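3.2 Capture conditions and exposure control

Portrait photographers working with newborns usually rely on window light or a single large softbox, and both produce skin tones that vary with distance from the source. To measure this variation, we compared two lighting arrangements across 19 sittings at the Clidholm studio. Arrangement A used a north-facing window with a white reflector opposite. Arrangement B used one continuous softbox placed at 45 degrees to the subject, with the window covered.

A gray card was photographed at the start of each sitting and again after every change of pose. Raw files were converted with a fixed profile, and white balance was set from the nearest card frame. No retouching was applied before measurement. Skin patches were sampled at the forehead, cheek and upper arm, following the procedure of Michalski and Győri. Patches showing visible redness were marked and left out of the color averages, but kept for the exposure analysis.

Of the 19 sittings, 11 used Arrangement A and 8 used Arrangement B. Families chose the appointment time, so the groups were not matched for time of day. Under Arrangement A, the spread between forehead and arm patches was wider in sittings held late in the afternoon. Under Arrangement B it did not change with the hour. Moving the reflector closer reduced the spread but flattened the modeling of the face, and 2 of the 3 raters scored those portraits lower.

Clothing was a further source of error. Saturated fabric near the face shifted the cheek patch toward the fabric color, most clearly where a parent held the infant against the chest. Wardrobe was therefore recorded for each sitting and entered as a covariate. 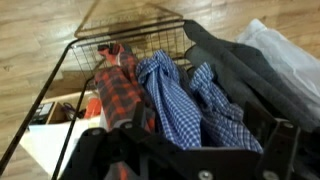
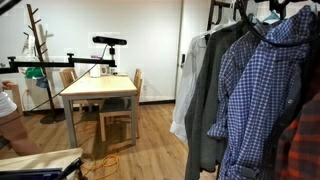
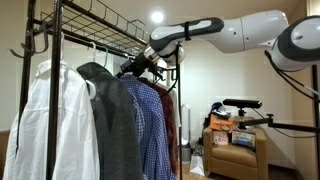
Figure 4. Garments and interior: plaid shirt in a wire basket; table, chairs and hanging clothes; shirts and a cardigan on a rack.

3.3 Rater agreement

Raters viewed the portraits in random order on a calibrated display and did not know which arrangement had been used. Each portrait was scored twice, with the second session held in July. Disagreements were left unresolved and both scores were retained.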